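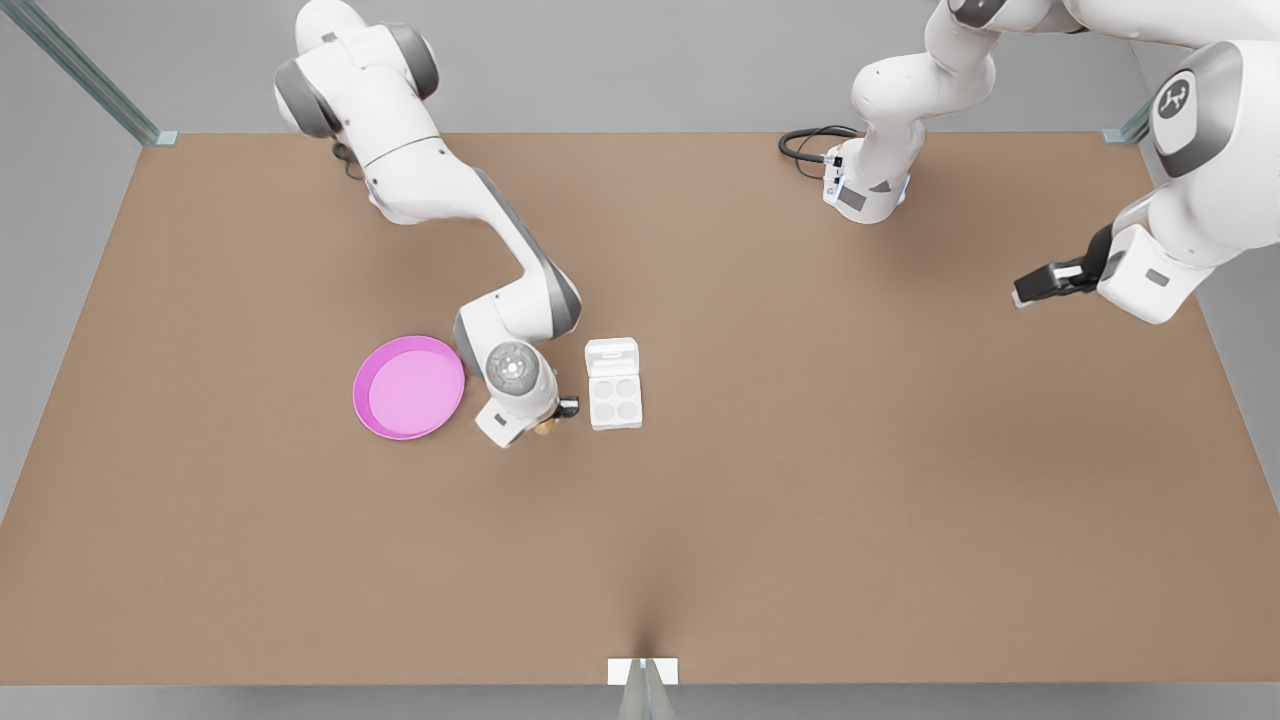
OK, slide one stays up while people find seats. Say hi, say who I am (Kai Kleinschmidt, Mellora, the simulation half of the manipulation group) and get moving, because I went four minutes over at the run-through and Boltham have the room after us.

Start with the number. We've got 3000 simulated demonstrations in the set as of this morning, 7 Nov 2022. Let it sit for a second. Then tell them that in June we had 318, and I was pretty chuffed with those too!

What a demonstration is, quickly – most of this crowd knows. One person, two arms, one task, start to finish, with joint positions and camera views saved the whole way through. It's all rendered, so no hardware gets hurt, and I can drive it from home in my slippers. (Pause here, someone usually laughs. If they don't, keep going.)

Now the table. Point at the white box with the four round cups and the pink plate beside it. I love this layout and I'll tell you why. The plate is forgiving. You can put something down anywhere on it and you've done the job. A cup is a different story, you come in a few millimetres off and you're sitting on the rim. So you get an easy target and a fussy one within a hand's width of each other, and the right arm working in between with hardly any room for the wrist. New drivers always want to spread everything out. Please don't let them, the crowding is what we're after.

Mention the colour thing if there's time. Brown table, grey behind it, very plain. We do vary that later on in the pipeline, but I want the drivers looking at something calm for an hour at a stretch.

Next bit is the one I get asked about over coffee: why record the arm that isn't doing anything? Left gripper's open, hanging over its own side of the table, and it's tempting to leave it out of the log. We did leave it out, for the first 39 episodes of the Carumell batch, and the policy we trained on those let the spare arm drift all over the shop. Waiting is a behaviour. If you want an arm to stay out of the road, you have to show it staying out of the road. (Don't rush this, it's the main thing I want them to take home.)

Mistakes. Keep them, but label them. If a driver fumbles a grasp, lets go and has another crack, that's gold, leave it in and tag it as a recovery. If they fumble it and sit there swearing for half a minute, bin it. I had a rule written down for where the line is and it was about a page long. Now I just ask, would I want the arm to copy this? Works fine.

Sessions: 20 episodes, then a proper break, walk around, cup of tea. Past that the motions go lazy, people cut the corner over the box, and I can spot it in the plots without knowing who was driving.

Macaraeg slide – skip if we're behind. It's only the file layout, and they can grab it afterwards.

Likely question, does it transfer to the real arms? Be straight with them. Reaching does, mostly. Contact is patchy, and the fingers closing on small things is the worst of it. We mix in real episodes for that and I don't have a ratio I'd defend in public yet.

Thank the drivers by name from the list on my phone. Then questions, and remember to repeat each one into the mic.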